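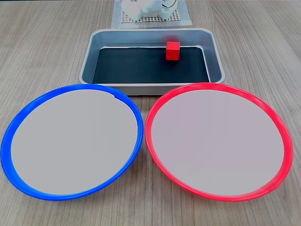 Home | News | Music | What's On | Venues | Contact

Cellist Darragh Foley adds a second Dulletti show

2 min read

Good news if you missed out the first time. Cellist Darragh Foley has added a second night at the Dulletti, and I may have made a small noise at my desk when the email came through.

The first concert sold out back in April, all 273 seats of it, and I know a few of you were pretty cranky about that (my sister included, who rang me as if I ran the box office). The new date is the night after the original, same program, same 7.30 start, and tickets go on sale Monday at 9 am through the venue's website or over the counter.

If you haven't heard Foley play, he's the one who did the unaccompanied Ferraro suite at the Komach festival a couple of summers back, in that boiling tent with the generator humming away behind him. I was up the back and I still reckon it's the best thing I've heard in this town. He's doing the suite again, all of it this time, plus a new piece he's written with the Tekavham Quartet, who'll join him after interval.

I got him on the phone for a few minutes on Thursday and he was lovely, if a bit distracted by a dog.

"We rehearsed the new one 11 times before I liked the ending," he told me. "The quartet liked it at the second go, so they've been very patient with me."

He also said he'd asked for the Dulletti over the town hall, which seats 1254 and would have fitted everybody into one night. I can see why. The hall's a grand old thing but a solo cello gets swallowed up in there past row M or so, and you spend half the evening listening to the air conditioning. The Dulletti is small and warm, and you can hear his fingers on the strings from anywhere, even those awful side seats near the fire door.

Tickets are $48, or $30 concession, and there'll be up to 15 rush seats at the door each night for students with a card. Get there early for those! The queue went round past the chemist last time he played.

Parking behind the library is free after six. The bar opens an hour before the show and takes cards now, finally.

I've already put my hand up to review the second night. See you in the foyer.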